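Timgate Hobby Room – Users' Meeting, December

Present: Rasha Yammine (chair), Burgi Kuster, Hussam Zoubi, Enda Ó Flaithearta. Lorraine Entwistle took the notes and is sorry they run on again.

1. The marble-pattern table
Rasha opened by saying how pleased she is with the reddish-brown top, and there was a good deal of happy agreement. Burgi still finds the leafy walls a little busy behind it, though she admitted they are growing on her. Hussam likes having the clear tray on the left wall and the white mesh basket on the right, and would like small things to go in one or the other at the end of an evening.
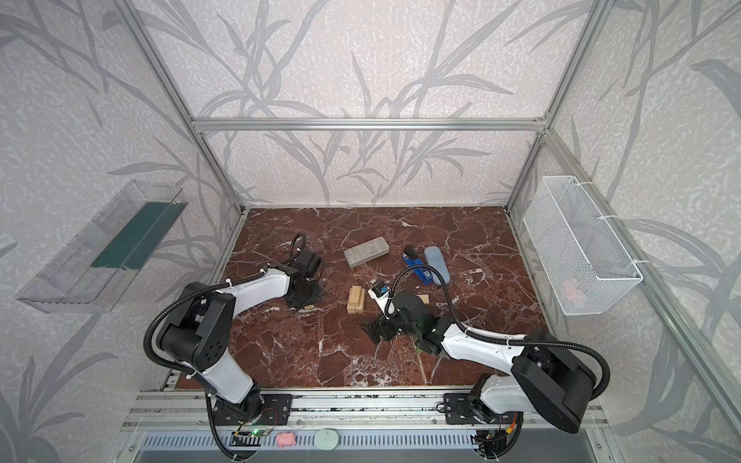
The table with the tray and basket on the side walls.

Agreed: tray and basket stay where they are.

2. Wooden blocks
Enda spoke warmly (and at some length – we do love him for it) about the blocks. He thinks the pale wood should be left plain, as the grain is half the pleasure of it. Burgi had wondered about a coat of oil from Koltau, but was happy to let that go. The spare blocks are still in box 241 in the hall closet, and Enda will bring them over before the next meeting. 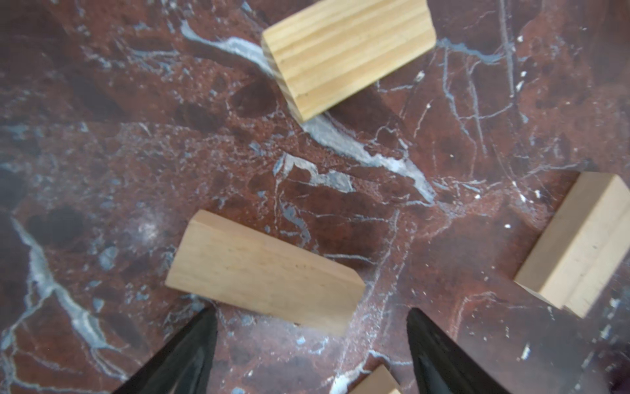
Wooden blocks on the marble pattern.

Agreed: no oil, no paint.

3. Desk things
We then had a long and friendly talk about what may live on the table. Hussam feels a stapler belongs in the office drawer, and Rasha feels that if it goes there we will never see it again. Burgi asked that anybody who puts down a glasses case please put a name inside it. 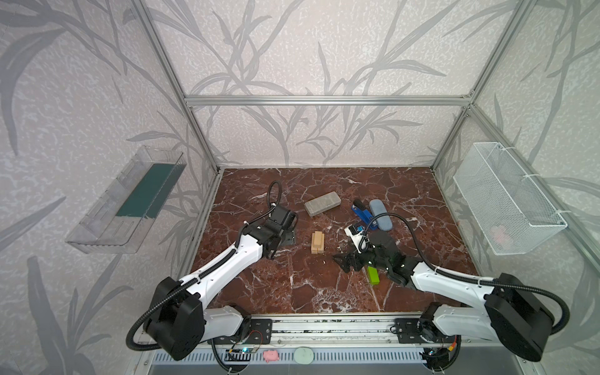

Rasha offered to write out a short list of what stays and what goes back, and Lorraine will pin it up by the door. Staples are to be ordered from Reko, 2 boxes, item 1027. Hussam will see to it.

4. Any other business
Enda asked if we could start at 5 next time, as the bus home is awkward. Everyone was fine with that. Burgi is bringing the plum cake.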